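Travel > Air Travel > Regional Airports

A small airport finds its passengers

May 9, 2014
By Aarti Uniyal

Kalora's airport sits 40 km from the town, at the end of a two-lane road that passes through Solanki. It opened with one runway 1559 meters long and a terminal the size of a school hall. For years it handled a morning flight and an evening flight, and the snack counter closed in between.

Last July a third daily service was added by Prillis, a regional carrier that flies turboprops. The fare is low enough that families who used to take the overnight bus now fly. On a busy day the terminal sees 442 passengers, and the line for the single baggage scanner reaches the front doors.

Check-in opens two hours before departure and closes 45 minutes before. Passengers with only hand luggage still have to stop at the desk, as the airport has no kiosks. The waiting room upstairs has padded seats, a prayer room and a tea stall that takes cash only.

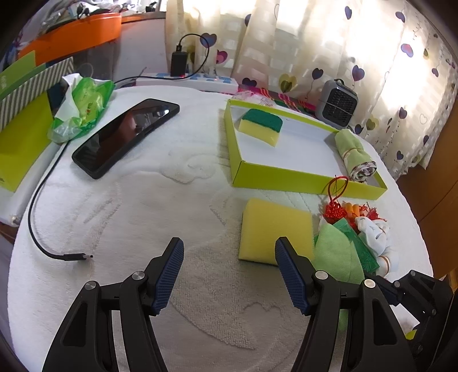
Kiran Mathur thinks the flights are fine and the road is the problem. The drive from town takes an hour on a good morning, she said, and she has missed the early departure twice behind sugarcane trucks near Solanki.

A shared van run by Litik leaves the bus stand before each flight. It holds nine people and waits until it is full – a risky habit when check-in closes on time. A private taxi costs 700 rupees each way, more after dark. Parking is free for the first day.

Airport manager Gaurav Dixit wants a second scanner before he talks to any new airline. The apron has room for two aircraft, and fog still delays the first arrival on many winter mornings. There are no lights on the far taxiway.

Comments

Bhupendra Bhatia: The van left without me in March with two seats empty, so it does not always wait.

Bhupendra Garg: Does the tea stall open for the early flight? It was shut when I went.

Bhupendra Bhatia: Shut for me too. Bring your own.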